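4.2 Oiling and re-oiling the boards

Corngate floor oil is supplied in 3 litre tins. One tin covers 26 square metres of sanded softwood in a single coat. Do not thin the oil.

CAUTION: Oil-soaked cloths can catch fire on their own. Lay them flat outdoors to dry, or keep them under water in a closed metal tin.

1. Check that the room temperature is at least 18 °C. Switch off underfloor heating 12 hours before you start.
2. Vacuum the boards along the grain, then wipe with a dry, lint-free cloth.
3. Stir the oil for three minutes. Do not shake the tin.
4. Try the oil on an offcut and let it dry before judging the shade.
5. Apply a thin coat with a short-pile roller. Work along two or three boards at a time, from wall to wall, towards the door.
6. Wipe off any oil still lying on the surface after 18 minutes.
7. Leave for 12 hours with the windows open. Apply the second coat in the same way.

Note: Knots and dense grain take up less oil than the surrounding wood. Differences in shade between neighbouring planks are normal and are not covered by the guarantee.

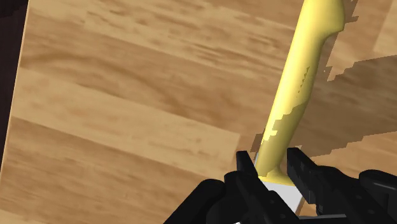 Fig. 3. Wide planks with knots and darker streaks; one paler strip.

8. Refit furniture pads after 26 hours. Do not lay rugs until the oil has fully hardened (see 4.5).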